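Nimbridge 1608 Stacking Parts Tray

Item no. 1608
Pack of 3
Capacity per tray: 454 cubic inches

The 1608 is a molded plastic tray for small parts, fittings and cable assemblies. It has a thick rounded rim and smooth curved inside corners, so screws and clips slide out easily when you tip it. Trays stack when full and nest when empty. They fit the Grolton bench rack and the Siriwan rolling cart without adapters.

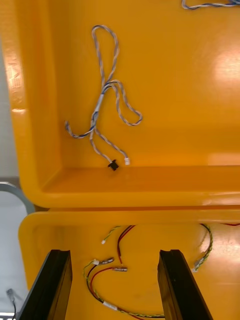 Each pack comes with card holders and blank cards. The holders snap onto the front lip and can be moved to a side wall if you store trays lengthwise. Replacement cards are sold in boxes of 2000.

Wash by hand or in a parts washer with mild detergent. Do not use acetone or other strong solvents. Keep away from heat guns and soldering irons.

Colors: yellow-orange, blue, gray. Packs are one color only.

Lids are sold separately. Lids for the older Wirnura tray do not fit the 1608.

Ships flat-nested in one carton. Orders in by 2 p.m. leave the same day. Unused packs can be returned in the original carton.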